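Ronwood Opens a Home Repair Shop in Podham, and I Couldn't Be Happier

PODHAM, 14th January - I've been running Ronwood out of one cramped unit in Jonthorpe for longer than I care to admit, so it's a real thrill to tell you we're opening a second shop! The new place is on Saha Street in Podham, right across from the old bus depot, and the doors open in April.

If you haven't met us yet, we fix stuff. Lamps, toasters, kitchen chairs, the radio your aunt left you - bring it in and we'll take a look. Last year our Jonthorpe bench mended 284 items, and plenty of those came from Podham folks who had to take two buses to reach us (sorry about that).

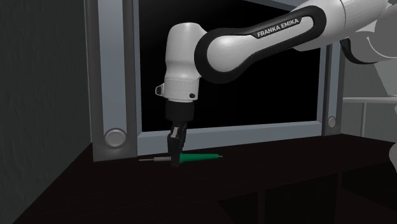
The new shop has room for 4 repair benches, a proper waiting area with decent coffee, and a wall of spare parts I've been hoarding for years. We'll also run evening classes on basic sewing, sharpening and rewiring a plug. Each class takes 80 minutes and you keep whatever you fix.

Prices stay the same as in Jonthorpe. Looking at your item is free, and you'll get a quote before we pick up a screwdriver. The first 100 customers in Podham get their labor at half price - parts are extra, I'm afraid.

Class sign-up sheets are at the Jonthorpe counter now. Press visits are welcome any morning before we open, just call the shop first and ask for the owner. That's me.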